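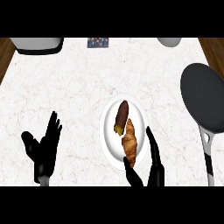 Journal > Interviews > Simulation

Search this site Go

I caught Rajkumari Negi at the Buckley office with half a sandwich in her hand, and she talked straight through it. She's been comparing two end effectors in simulation for Juton: the Weter, a five-digit hand, and the Kelar, a plain two-finger gripper. Same kitchen counter, same plate, one on each arm.

I figured the hand would win. "Everybody wants the hand to win," she said. "I wanted it to! I spent most of February tuning that thumb."

Her favorite test is the croissant. It lies across the plate with its tip over the rim, and the Kelar comes in low with a finger on either side. Out of 93 tries it dropped nine. The hand did worse, mostly because it kept bumping the plate on the way in -- and when there's a second food item touching the first, four fingers and a thumb need a lot of room.

So is the hand done? "No, no. Ask me about the frying pan." (I asked.) She likes the hand for handles, and she thinks the Kelar lets them twist. She hasn't run enough of those to give me a number, though, and she wouldn't guess.

We got onto controllers after that. Her colleague Teresa Tierney wants both arms on the same one before anybody compares anything else. "Teresa's right and it's annoying," Negi said. "It's two weeks of work."

She starts on it after New Year's. The croissant stays in.

Posted December 28, 2019
Filed under: Grippers & Hands, Sim Work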